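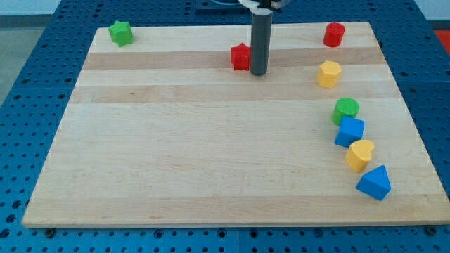 Xinyi Xiong wanted to know why the blocks have to be mixed up before each round and why we can't just start from the same layout, it would be faster. Faster yes, but then everybody learns the layout. Second comment from Xinyi, same thread: please write down what is in the set, people keep asking. So, readme.

Posine block sets, board layouts
README, Dec 3, 2020
Kept by Chunhua Ren

What this is
Photos of wooden shape blocks laid out on a board, plus one text line per photo saying what the sorter was asked to do. Made for the Clillik sorting game, usable for other things. Tabletop only.

The set
Eight blocks on the board. Two red, two green, two yellow, two blue. Stars are in there, a red one and a green one, chunky little prisms with rounded points. Full shape list is in shapes.txt, go there for names, don't make up your own. "Star" is star, not "flower", not "cog". Had to fix a lot of those.

The board
Pale wood, smooth, rectangular, with two darker stripes running across the upper part. Sits on the blue pegboard table. The stripes are handy for notes ("red star on the upper stripe") but they are not goal lines and have no meaning in the game. Please stop scoring by them.

What's in the folder
layouts/ has 300 photos
lines/ has 296 text files, four layouts never got a line, they are listed in missing.txt
shapes.txt
missing.txt
old/ is the January batch, differnt board, don't mix it in

How the lines are written
One sentence, everyday words. Color first, then shape, then where it goes. Examples:
put the green star in the far left corner
move the red star next to the green star
bring both yellow ones together
all the blues to the near edge
Left and right are as you look at the photo. Near is the bottom edge, far is the top. Some early lines say "up" and "down" for far and near, left those alone.

Mixing up
Pick up all the blocks, drop them back by hand, spread out a bit. Nothing stacked. Nothing hanging off the board. If a block lands on its side stand it up again. Takes less than a minute once you've done a few. One block way off by itself with bare wood all around is fine, keep it. Two blocks touching also fine.

Known problems
Roughly 32 lines say "the star" without a color. Two stars, so no good. Being fixed, slowly.
Layouts from the Kong table were numbered twice, we kept the second numbering.
Spelling: both "gray" and "grey" in the notes. Search for both.
A few lines ask for something that is already done in the photo. Skip or keep, your call. We skip.

Splits
Last 60 layouts are held back for checking. Same blocks, same board, so don't read too much into a good score there.

Replacement blocks
Jelus sells singles but the reds don't match ours, noticeably more orange. Get the whole set or sand and repaint. Repainted blocks need a full day before anyone touches them, we lost a yellow to fingerprints.

To do
write the four missing lines
finish the star fixes
rename old/ to something clearer
ask Xinyi about a second board, plain, no stripes

Corrections go to Chunhua, with the layout number please, "the one with the star in the corner" is not enuogh to find it.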